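Kudoleo kitchen robot: pre-shift inspection, simulated kitchen
Deltness test floor, Building 4
Form 1591, September revision

Complete before the Kudoleo is moved to the real kitchen at Clolldale. Mark each item OK, NOT OK or N/A. Comments are welcome and will be read, mostly by the people who wrote them.

Who fills this in: whoever has the kitchen shift. Until spring that meant wiping counters and putting things away. It now means watching something else get ready to put things away, and writing down how that went. The pay grade is the same. We asked.

Section A. Before start

1. Operator has read the last shift's comments.
OK. They said "see previous comments." The previous comments were about the parking lot.

2. Stop button is within reach of the chair.
OK, once the chair was moved. Please leave the chair where it is.

3. Room file loaded, island and dining table both present.
OK.

4. Counter items loaded and upright where they should be upright.
OK. The apple is in. Everyone is fond of the apple by now.

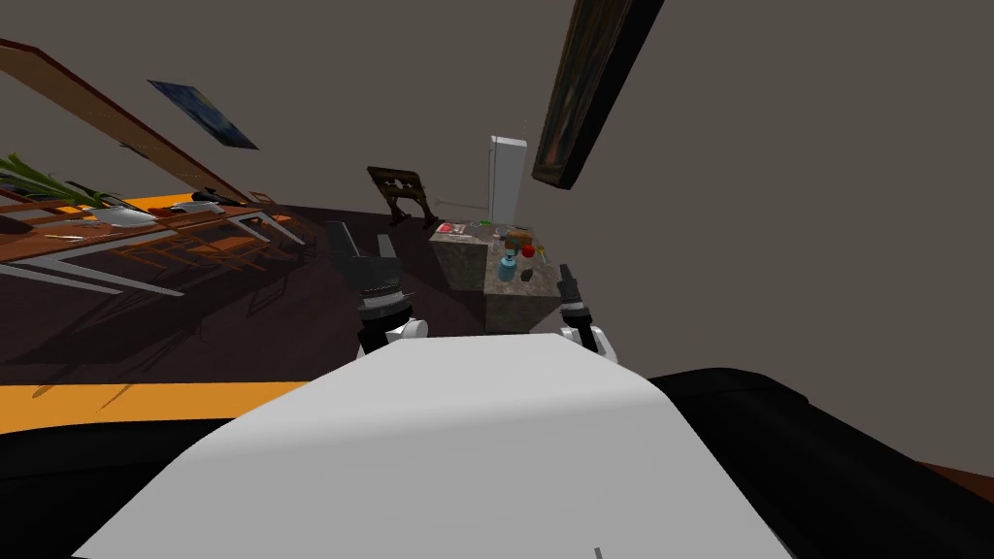 5. Speed limit set to training level.
OK. Training level is slower than any person on the kitchen crew, including on the morning after the holiday party. Planning says this will change. The crew has asked to be told before it does, in writing, and this item is where we'll note the date when it comes.

6. Second operator available for the first 40 minutes.
NOT OK. The schedule lists two people. One of them is also on the schedule for dish return, which is at the other end of the building and has not been automated. Raised with Keskinen, who installed the system and pointed out that scheduling isn't part of the system.

Section B. Arms and grippers

7. Both arms answer to a hold command.
OK. Held twice, released twice.

8. Gripper fingers open evenly, nothing held at start.
OK on the check. Whoever wrote "looks fine to me" here last time, please write OK or NOT OK. The form goes into a spreadsheet and the spreadsheet has no opinion on "fine."

9. Stone surfaces display properly, no gaps or jumps in the pattern.
NOT OK, minor. There's a faint diagonal seam where the stones don't quite line up. Nothing will trip on it, but if we're grading the robot on how it deals with stone, the stone should make up its mind. Sent to Keskinen as a low-priority ticket. 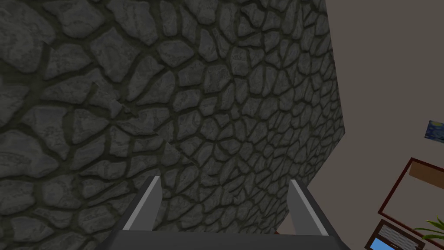

Item 9: stone surface with the open gripper at the bottom; the seam is toward the upper left.

10. Operator can name the nearest thing the gripper could knock over.
OK. This one was added at the request of the kitchen crew, and it's the best item on the form. People who have worked a counter for years answer it before you've finished reading it out. The rest of us have to look.

Section C. Reach and approach

11. Approach to the island is clear of chairs.
OK. In the real kitchen, people leave chairs wherever the conversation ended. Suggest we load a few chairs in stupid places before sign-off. The crew has offered to supply a list of places.

12. Bottle and apple can be told apart by the operator on the monitor.
OK with the monitor brightness up. Somebody keeps turning it down.

13. Operator knows which side is left.
OK. Robot's left, for the record. We had a long discussion about this and the robot won.
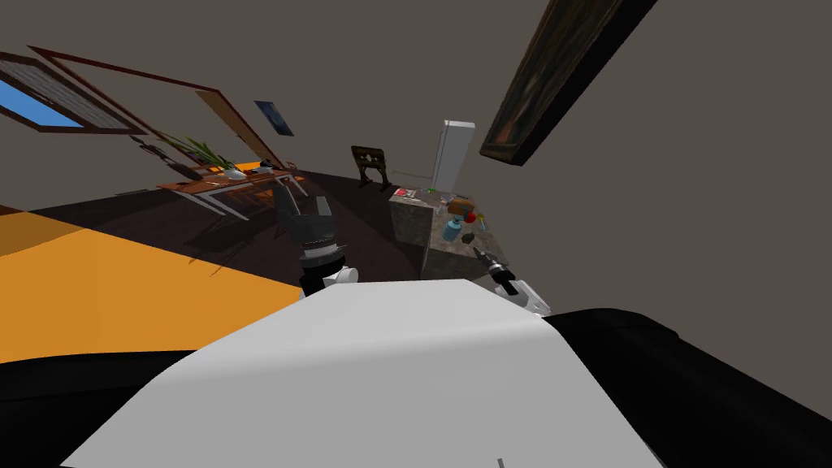 Section D. People

14. Crew have been told which tasks stay with them.
NOT OK. The sheet on the board says "customer-facing and exceptions." The crew would like to know whether a spill is an exception. In their experience a spill is the job.

15. Break times unchanged during testing.
OK, after some back and forth. A run that goes long is paused for the break. The robot has no objection on file.

16. Training hours recorded as work hours.
OK from this month on. Earlier hours are being corrected; bring your own notes, the older sheets are patchy.

17. Open items passed to the next shift.
Items 6, 9 and 14. Chair is by the stop button. Leave it there.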